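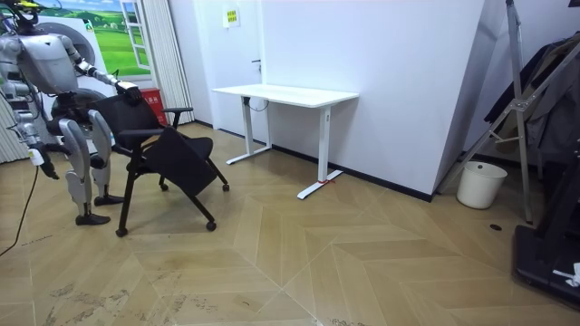

Contact-phase imitation is a method of training humanoid robots to move wheeled furniture, in which recorded human demonstrations are divided according to when the robot's hand is touching the object and when it is not. The method was developed at the Sallholm Institute for Machine Movement in cooperation with the engineering firm Amaral, and it is most often used for office chairs, carts and other items that roll freely in any direction.

Background

Rolling objects are difficult for walking robots. A chair on casters may turn as it is pulled, and the force needed to start it moving is usually greater than the force needed to keep it moving. The casters also swivel before they follow the direction of travel, which can push the chair sideways during the first part of a pull. A robot that stands on two legs must absorb these changes in force through its own stance. Earlier work at Sallholm planned the path of the chair first and the steps of the robot afterward. This arrangement was reliable on carpet but often failed on hard floors, where the chair moved ahead of the plan.

Method

Demonstrations are collected by teleoperation. An operator guides the robot to the chair, closes one hand on the backrest, and moves the chair to a marked position. Each recording is then split into approach, grip, travel and release. The boundaries are set from the measured force at the wrist, and a person checks them before training.

A separate policy is trained for each phase, while a shared balance controller runs throughout. During travel, the policy does not command a fixed hand position. It sets a target force and allows the arm to give way when the chair turns. The free arm is left out of the grasping policy and is available to the balance controller, which may swing it to offset a pull on the other side.

The original training set, known as Wostia, contains about 2,000 demonstrations made with 5 types of chair. Chairs with and without armrests are included, as are several floor surfaces. Recordings in which the robot lost its grip were kept and labeled, and they are used to train the system to recognize a slip and return to the approach phase.

Results

In the first published tests, the phased policies completed more chair placements than a single policy trained on the same recordings. The difference was largest on tile, where grout lines caused the casters to catch. Most of the remaining failures fell into 2 groups: grips placed too near one side of the backrest, which made the chair spin, and releases made while the chair was still rolling.

A later study at the Troston laboratory repeated the tests with a heavier robot. It confirmed the result for straight pulls but found little benefit when the chair had to be turned in place – a task in which the hand must change its grip several times.

Limitations

The method depends on accurate force readings, and worn wrist sensors can place the phase boundaries too late. It also assumes that the object remains upright. Chairs carrying a load have not been studied in detail.

See also

Imitation learning
Mobile manipulation
Whole-body control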